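Chapter 2
Schools That Visit Each Other

A school exchange is older than it looks. Before any pupil packs a bag, two schools must agree on dates, host families and lessons. 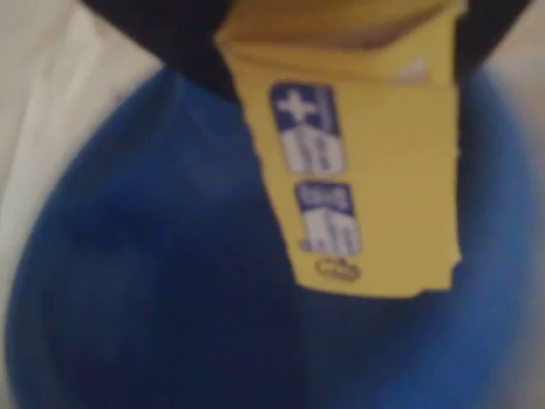

Packing is the first lesson of an exchange. Guests bring small gifts, and even a yellow carton takes space in a bag.

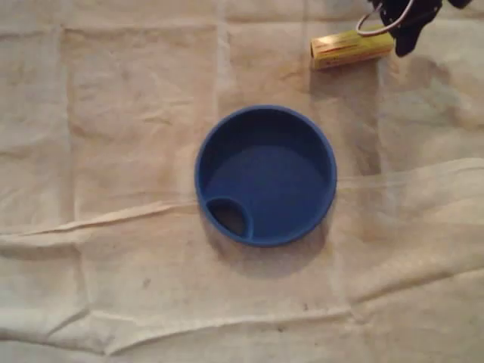

Host families also prepare. Old things come out of the cupboard, such as a sheet with its fold marks still showing. 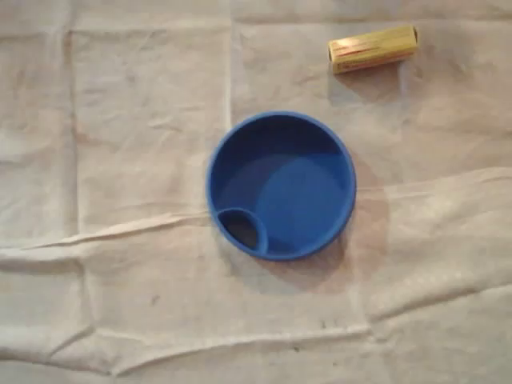

Kazimiera remembers that her first evening was silent – she knew 700 words and was afraid to use them. 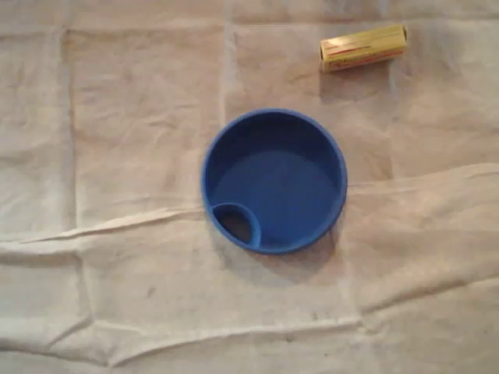
Chapter text by Kirsty Pomare
In this chapter we follow two schools, in Drivus and Etero, from the first letter to the return visit in October.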